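**Gripper trials: hold the applause**

The claim that came with the Hafstein pair was that anybody could pick them up and be producing usable demonstrations within the hour. I've heard that about every hand-held gripper since I joined, and I was down to review these two sets for February, so I asked for a task that wasn't a mug on a table.

We settled on the office chair. It's a dull object and a mean test. It rolls when you touch it, it turns when you'd like it to roll, and it takes both hands. In-ho Chae drew up a list of 58 runs per set, the Hafstein against our older Fulley pair, same task and same operator for each block.
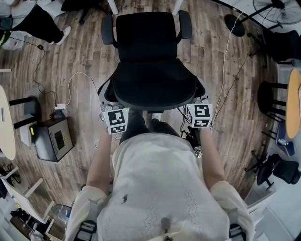
*Two hand-held grippers with marker cubes, one office chair.*

My first complaint is with the word "usable". The supplier means that the tracker kept hold of both cubes from start to finish. I mean that an arm could be trained on the result, and those are different things. On Thursday we had runs that the software marked green from end to end, and when I played back the wrist paths one of them had a jump in it as wide as my hand. Nothing in the log mentioned it. If you only read the summary page you'd think we'd had a lovely morning.

The second is weight. The Hafstein is lighter on the data sheet and I believe the data sheet, but the cube sits high and you feel it by mid-morning. Da-eun Kong did the long block and her later paths are visibly lazier than her early ones. Is that the gripper or is that Da-eun? We can't say, and the brochure can't either. The Fulley tired her too, in fairness, and its trigger is worse.

What I will grant is the pairing. Left and right came up in step every time, where the Fulley set wanted restarting 3 times before lunch.

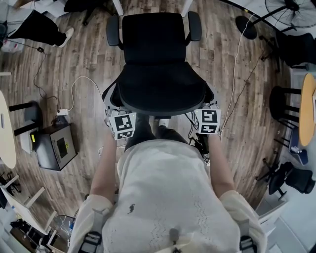 Iñaki Iglesias thinks I'm being hard on them: a jump you can find in playback is a jump you can filter, he says, and he'd sooner have 200 slightly rough runs than a handful of perfect ones. He also wants it noted that the Fulley was never put through anything this awkward when we bought it.

Fair enough on the last point. On the filtering I'd like to see it done before we spend the money – so far the filter is a paragraph in a shared document. The raw files for both sets are in the Nidholm folder, and Min-kyu Hong is rerunning the worst block with the exposure fixed. The loan pair goes back at the end of the month. Until the rerun is in, my vote is to keep the Fulleys and replace the triggers.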